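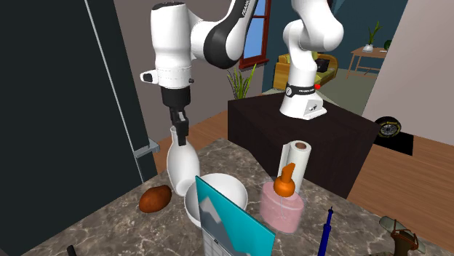
June 18, 2020
Tsz-kin Cheng

Casting slip, Griva body, second batch. The first batch from April gelled in the bucket inside a day and I never got a clean pour from it, so I started over with the deflocculant weighed in grams instead of drops. The form I am after is the ordinary one: narrow neck, rounded bulbous body, the same general type as the white bottle leaning on the rim of the bowl. That shape is where the trouble sits. The belly drains fine and the neck closes up, because the wall builds inward from all sides of a small bore and the slip has no room to get out.

Batch as mixed: dry body 10 kg, water 3.8 kg, sodium silicate 30 g, soda ash 5 g. Silicate and ash dissolved in warm water first, then the clay added in portions under the blade. Left overnight, remixed, sieved. Weighed a full 100 ml cylinder twice and got 178 g net both times. I had been aiming for 176 to 180, so I left the water alone.

Viscosity with the Ukley torsion viscometer: 246 degrees overswing on the first reading, 236 after five minutes standing. The April batch dropped by more than 90 over the same interval, so thixotropy is much better. Adom thinks it is now too low and that the casts will come out brittle and hard to trim. He may be right. See trim notes further down.

Molds: Agyeman plaster, two-part, numbered 1 through 4. Mold 3 has a chip at the seam near the shoulder, which I filled and should have left out of the test. All four dried in the cabinet for 51 hours and weighed before pouring. Mold 4 was still heavy, so treat its wall numbers with suspicion.

Pour times and wall at the belly, cut leather-hard and measured with calipers:

Mold 1, 12 min, 3.1 mm
Mold 2, 16 min, 3.6 mm
Mold 3, 20 min, 4.0 mm
Mold 4, 16 min, 3.2 mm

Wall at the neck was consistently thicker than at the belly. On mold 3 the bore was down to 7 mm and there was a plug of soft slip in it that I had to clear with a wire. Mold 1 drained without help but came out with a curtain on the inside of the shoulder, where the slip hung up on the way out. I tipped that one too fast. Molds 2 and 4 were tipped to 45 degrees, held for half a minute, then inverted on sticks over the tray, and both were smooth inside as far as the flashlight shows.

Trim: the spare came off cleanly on 2. On 1 it tore a little and I sponged it. On 3 the knife dragged and a crack ran down from the lip, length 9 mm. I can't separate the effect of the slip from the effect of the filled chip there. The casts do feel short compared with what we had on the old Itell body, and Adom got a crack on a scrap piece by flexing it, which the Itell would have survived.

Release from the mold was good on all except 4, which needed another 40 minutes and still left a skin on one half. Brushed that off when dry. Do not sponge it, the plaster is soft at that spot.

Decided on 16 minutes as the standard pour for this form. Adom Adjei wants to widen the neck of the master by 2 mm on the diameter and keep the outside profile, thinning the lip in trimming. I would sooner take it out at the shoulder angle, which is too flat and is where the curtain forms. We agreed to cut one new master with his change only, so there is one variable to look at.

Casts 1, 2 and 4 are on the lower shelf drying under loose plastic. Cast 3 sawn in half lengthwise and kept for the wall profile, both halves labeled in pencil on the cut face. No bisque until the feet are dry through.

To do:
Reweigh mold 4 before it is used again.
Order a finer sieve, the current one has a split along the rim.
Repeat overswing on the same slip after one week, bucket sealed, no added water.
Try 28 g silicate on a 10 kg batch and see whether trimming improves before touching the ash.
Ask Adom where the second set of calipers went.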